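Countertop care: sealing, stains and the spring visit

Owners in the Koster building have been asking when the stone counters will be sealed again. The work is booked for April, with Nuteck doing all 19 kitchens over two weeks. You will get a card under your door with your time slot, either 8 in the morning or 1 in the afternoon. Please have the counters cleared the night before. Small appliances can go on the floor or in the bathtub.

The sealer needs 15 minutes to soak in and is then buffed off. Keep the counter dry until the next morning. The smell is mild, but open a window if you can.

Marble and granite were both used in the building, depending on the year the kitchen was redone, and they don't behave the same way. Granite puts up with a good deal. Marble reacts to anything acidic, so lemon juice, vinegar, wine and tomato sauce will leave a dull spot if they sit. Sealing slows down staining but does nothing for those dull spots, which have to be polished out. Arnine on Mill Street does this work and charges by the hour.

Several of you asked about spray cleaners. Most bathroom sprays are too strong for stone. Dish soap and warm water will do for every day.
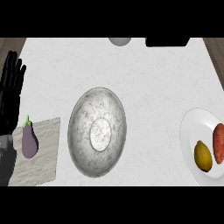 Cloths matter more than people expect. The green scrubbing pads sold for pans will scratch a polished surface within a few months, and paper towels tend to push crumbs around. Use a soft cloth and dry the stone after you wipe it. A folded towel laid flat on white marble, like the beige one beside the wrist, is fine as long as it's dry. A damp one left overnight can leave a mark that takes days to fade.

Owners with Sisunum composite counters don't need sealing and can ignore the card. If you aren't sure what you have, leave a note at the front desk before the end of March.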